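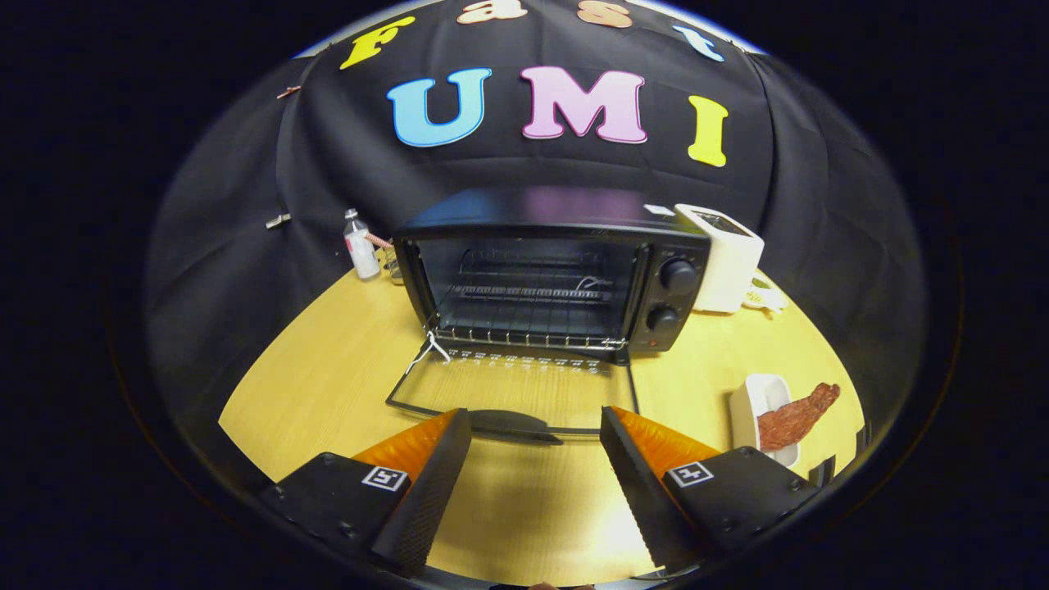
The Movby countertop oven with its door lowered.

Countertop Appliance Review: Movby Toaster Oven
Reviewed by Jade Cormier, 22/02/2023

The Movby was purchased for the staff kitchen at Priltberg and assessed over 40 uses. It is intended for small portions. The wire rack held two slices of bread comfortably, and the full-width handle was easy to grasp with an oven mitt. Browning was even, although the rear of the rack ran slightly darker.
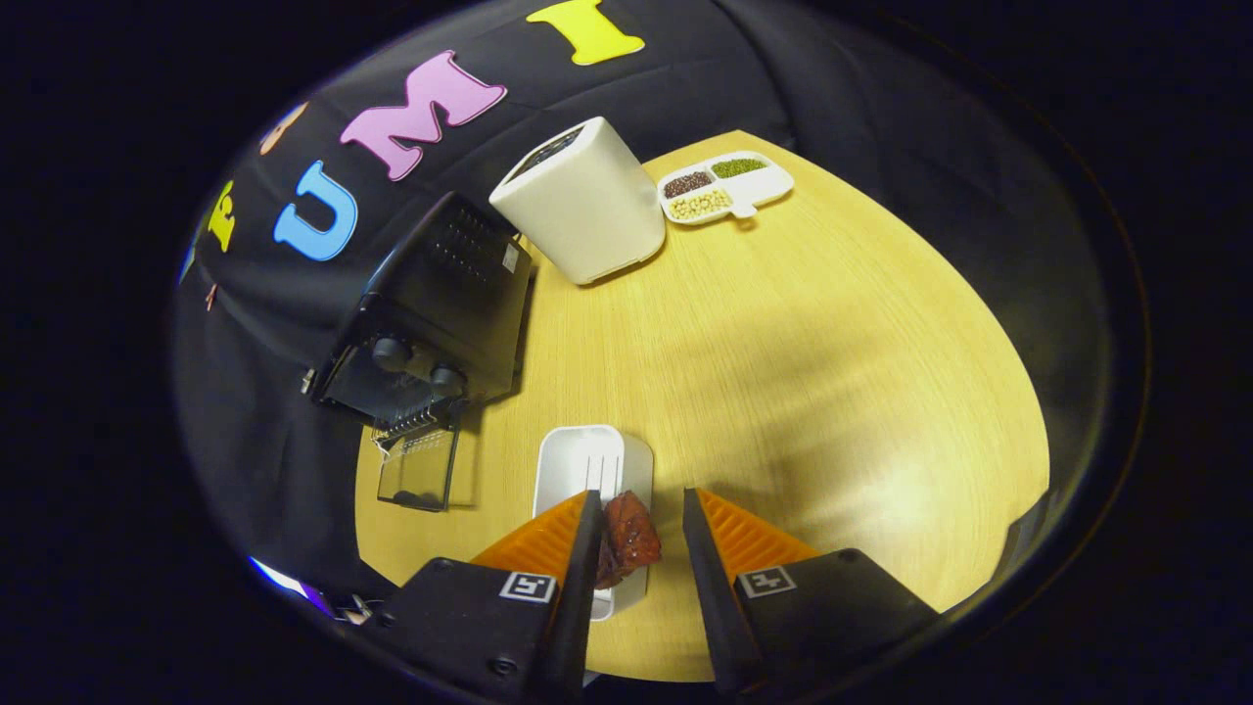
Cleaning required 54 minutes in total during the review period. Crumbs gathered mainly along the hinge. The top of the oven has a grid of small ventilation holes, and grease should be wiped from these with a barely damp cloth. The printed manual does not mention this step.

The oven is recommended for break rooms. Larger kitchens should consider a full-size model.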